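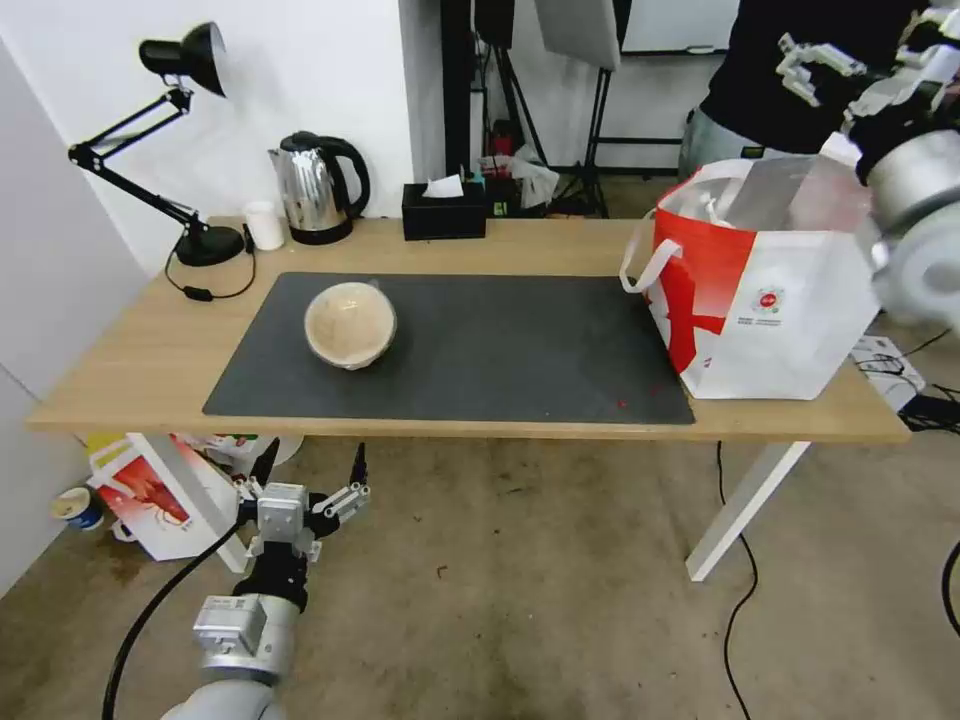
**Munro** is an open-source task planner for two-armed robots, written by Balthasar Hollenstein and Catherine Semple at the Anatar workshop in Borum. It takes a short goal ("put the bowl in the bag") and turns it into a chain of grasps, moves and handovers that the arm controllers can follow. What makes it such a pleasure to study is the way it treats space! Every object gets a "keep-clear" shape, and tall things near the back of a table, such as a desk lamp with jointed arms or a steel kettle, get generous ones. A paper bag standing open at the table's end is stored as a container with a soft rim, so a hand may come in from above but never push through the side.

## Planning

Munro searches backward from the goal and keeps up to 30 partial plans alive, dropping the weakest as it goes. Version 2 added replanning in mid-motion, a lovely piece of work that takes about 4 milliseconds per step.

## Testing

The planner ships with 1,725 recorded test cases, and they replay in Evness, its companion simulator. Semple still maintains the grasp library.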